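Re: Puvgate kit shelf, what goes back in the blue bag
April 16, 2019

> Does the small block with the green top belong in the
> drawstring bag or with the racket cover? The March list
> leaves it out.

Separately, please. The block is item 46 and stays out of the light blue bag. The black cover goes on the shelf flat, nothing on top.

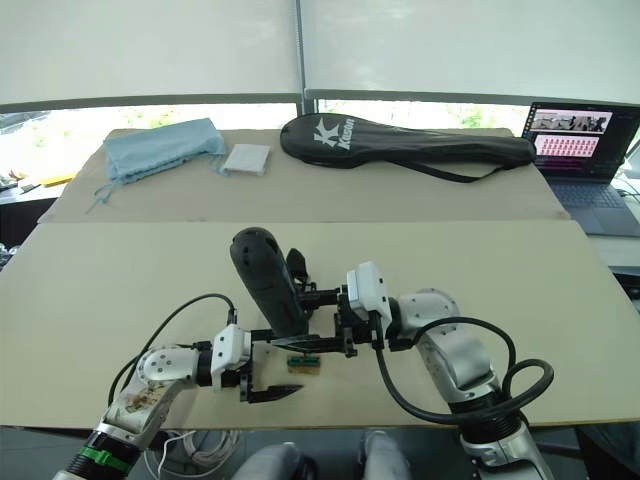 Changes to the list

1. Item 12, drawstring bag: fold before shelving, cord tucked inside.
2. Item 46, block: add to the sheet.
3. Item 138, cover: no change.

Busia has the old sheet and will need the new one.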